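The Sorting Desk

Mulugeta Asfaw had the desk by the white counter for the last week of his contract, and he spent most of it typing. Berkis had bought the seed library from a closed nursery, and every card in it had to be entered before the cards could go to storage. The cards were short. Some had a plant name and a year. Some had only a price.

He kept two of them in the bottom slots of the organizer because he did not know what to do with them.

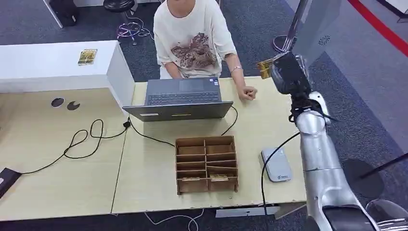
The desk, with two cards left in the bottom row.

Both were in the same handwriting, and both said Birhane. It was not a plant. He had looked through all 338 entries and found no variety, grower or supplier by that name. He wrote to Danilo Buenaventura, who had run the nursery for his uncle, and asked.

Danilo answered the next morning. He said he would have to think. Then he asked whether the black wheel was still around, the one his uncle used to spin for the children who came in with their parents. If it stopped on the right place they got a packet of beans.

Mulugeta said he had never seen a wheel. He wrote back that there was plenty of black plastic in the room and none of it gave out beans.
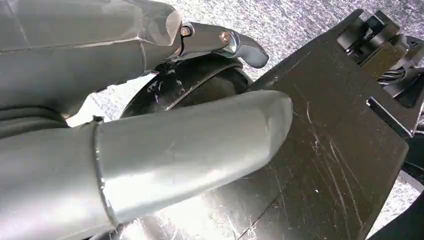

Something round and black, scuffed on one side.

Danilo called that afternoon. He talked for a while about the July it rained so much that the squash rotted, and about the catalog his uncle never finished. Mulugeta kept typing with one hand. He had learned to say "yes" and "I see" at the right times, but after a few minutes he stopped typing and listened.

"Birhane was a customer," Danilo said. "I remember now. She came in every spring and my uncle would put things aside for her. She didn't always have the money."

"So the cards are what she owed?"

"No. What he was saving for her. Turn them over."

Mulugeta reached around the laptop for the cards. On the backs, in pencil, were the words "long beans" and "the red okra, if it comes." There was no price on either one.
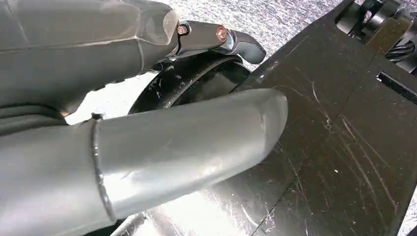 A black curve beside a flat black panel.

He asked if she had ever come for them. Danilo didn't know. He had moved away by then — he only heard later that the place had closed.

After the call Mulugeta opened a new entry. The form wanted a variety, a year and a price, and it would not save with any of them blank. He put in long beans, then okra. For the year he typed a zero. For the price he typed a zero again, and in the notes he wrote: Held for Birhane.

It saved. He sat for a minute with his arm on the desk, then went on to the mail.

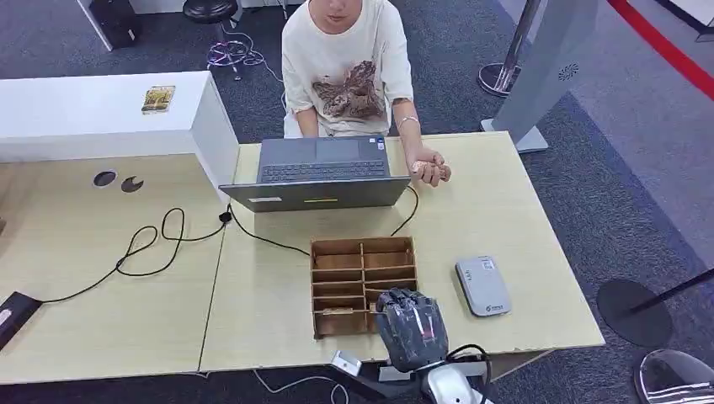 Late in the job, the laptop still open.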